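4. Findings from the Mistside site

The Mistside office of Lacson has 39 staff on two floors. Until last year all the small daily chores – clearing desks, putting supplies away, checking the shared kitchen corner – were done by a support team. Since October the company has been trying a humanoid robot called Musar for part of this work. I visited the site for my placement and interviewed 10 employees, most of them from the support team.

Musar works in a small room on the first floor with a desk, a refrigerator and open shelving. It is connected by cable, so one person stays nearby during every run to keep the cable clear of its feet.

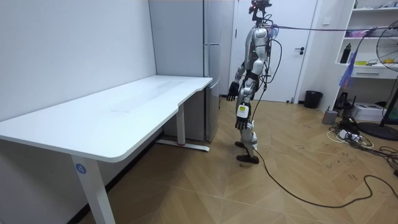
Figure 3. Musar standing by the desk in the trial room, Mistside office.

4.1 Changes in tasks

The support team used to plan its own day. Now the morning is built around the robot's schedule. A run can take up to 29 minutes, and the person on duty can't leave during that time. Three people told me they walk less than before but feel more tied down. Two others liked the change and said their backs hurt less at the end of a shift.

Finbarr Fitzgerald has been on the team the longest. He used to train new starters and now he also writes the notes on each run. By the time of my visit he had written 170 of them. He told me the writing was harder than the chores, and that he had asked for paid time to do it. The request was still open when I left.

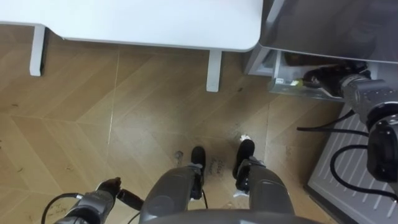 The notes matter because they are the only place where the staff's own view of the work gets recorded. The engineers in Ernville read them once a week and change the task list. Several employees said they did not know which of their comments had been used. One had suggested a different order for the kitchen jobs and only found out it was adopted when the new list went up on the wall.

4.2 Job security

No jobs had been cut at the time of the interviews. Four of the 10 people still brought the subject up before I asked. The manager said hours would stay the same until the trial ends, but this was not in writing – the team would like it to be.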